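Atelier - Astuces et entretien

Entretien d'un poste de tri à bac métallique et bras avec pince

Les réglages qui suivent valent pour un poste installé sur table, avec un bac séparé en deux compartiments par une cloison inclinée. Couper l'alimentation du bras avant toute intervention dans le bac.

Fixation de la cloison. Une pince à ressort à chaque extrémité suffit pour un bac de cette taille. Vérifier le serrage à la main chaque lundi. Si la cloison bouge, remplacer la pince - un ressort fatigué ne se retend pas.

Repérage au sol et sur table. Marquer au ruban adhésif bleu les positions de référence sur le plateau. Le ruban se change dès qu'un bord se décolle. Nettoyer le bois à l'alcool, laisser sécher, puis reposer le ruban neuf en suivant l'ancien tracé relevé au crayon.

Câbles. Former une boucle assez large pour que le bras atteigne le fond du bac sans tirer sur les connecteurs. Amener le bras à la main jusqu'aux deux positions extrêmes et contrôler la gaine à chaque fois. Les colliers serrés trop fort marquent l'isolant ; préférer une bande auto-agrippante.

Pince. Dépoussiérer les articulations au pinceau sec. Resserrer les vis au tournevis dynamométrique, jamais à la visseuse. Une goutte d'huile fine par axe tous les 100 cycles de nettoyage est inutile : l'huile retient la poussière. Graisser 2 fois par an, en janvier et en été.

Fond du bac. Les rayures n'ont pas d'incidence sur la prise. Les points de rouille se traitent à la laine d'acier fine, puis au chiffon. Éviter la peinture brillante, les reflets gênent la détection.

Essai de reprise. Placer dans le bac des objets de forme et de rigidité différentes, dont au moins un transparent et un creux. Lancer le cycle à vitesse réduite et noter les prises manquées dans la fiche 2069.

Fiche relue par Cremilda Arruda, atelier Sastmont, juin 2022. 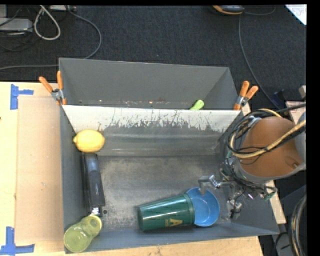 Objets d'essai dans le compartiment avant, pince du bras à droite.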